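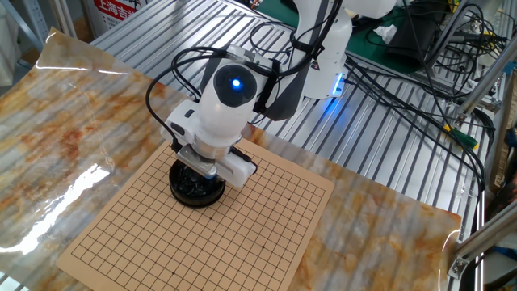 The buyers from Drunitz came to the gearbox plant in Bivwood on a Wednesday, and they stayed for less than two hours. They walked through the casting hall, looked at the order book in the small office upstairs, and asked for the electricity bills. Then they drove back to the airport. Since that visit, the town has been waiting.

The plant makes gearboxes for trams and regional trains. It belongs to Abeysekara, a group which bought it 16 years ago, when the orders were good. Now the group wants to concentrate on signaling, and it has said openly that the mechanical business is for sale. Two companies have made an offer. Drunitz builds complete trains and would like to have its own supply of gearboxes. Stevon is an investment firm, and it has never owned a foundry.

In Bivwood most people prefer Drunitz, but not without fear. A train builder that already has a machining shop in another country may ask itself why it needs a second one. The offer speaks of keeping "the essential activity" in the town, and the union has asked three times in writing what this word "essential" includes. The answer was polite and did not contain a number.

## A town with one large employer

Arif Miah has worked in the plant since he finished technical school. He started in heat treatment and today he plans the production of the spare parts.

"With the old gearboxes we always have work," he told me in the canteen. "A tram runs for forty years. Somebody must make the parts."

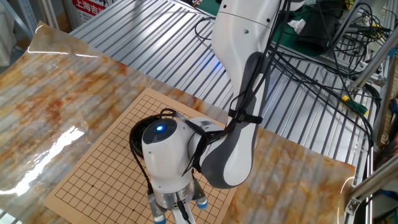
The spare parts are indeed the quiet strength of the business. They bring less turnover than the new gearboxes, but the margin is better and the customers do not change easily. Stevon has understood this well. Its plan would keep the spare parts in Bivwood and look for a partner for the rest, and 100 jobs would depend on finding that partner.

The whole site employs over 1000 people. The mayor has asked that any buyer should promise to keep the foundry open for a fixed period, and Abeysekara has agreed to pass on the request. It has not agreed to make it a condition of the sale.

A decision is expected in December. Until then the night shift continues as before, and the new apprentices have already received their lockers.
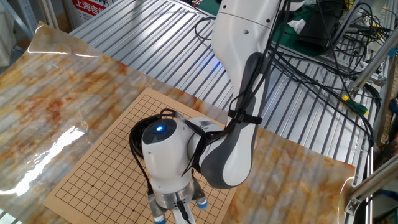
*A robotic arm over a Go board.*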